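Seasonal Guest Host, Zincombe Lake Cabins

Bandside Rentals is hiring one guest host for the cabins at Zincombe. The season starts in May and ends in October. We manage 24 cabins on the east shore, sleeping from two to eight people, and most are booked by the week.

The host checks guests in from 3 p.m., answers the phone until 8 p.m., and walks through each cabin after the cleaners have finished. You will restock linens and paper goods, test the smoke alarms, and report repairs to Achilleas Karras, who runs maintenance. Changeover days are long. Expect 44 hours a week in July and August and fewer in the spring and fall.
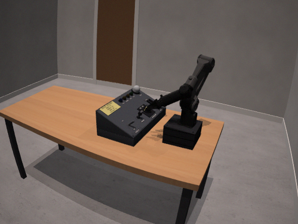
Pay is $996 a week in peak season, with an hourly rate for the shorter weeks. A furnished one-bedroom apartment over the office is available for $124 a month, utilities included. Pets are fine in the apartment if they get along with guests' dogs.

You need a valid driver's license and must be able to carry a 40-pound bag of linens up a flight of stairs. Front desk, housekeeping or campground experience is helpful. We will train you on the booking system. The lake road gets no bus service, so you will need your own car if you live off site.

To apply, send a resume and two references to Yaryna Vakulenko at the Bandside office, or drop them off between 9 a.m. and noon. Please say what date you could start and whether you want the apartment. Interviews are held at Zincombe in April.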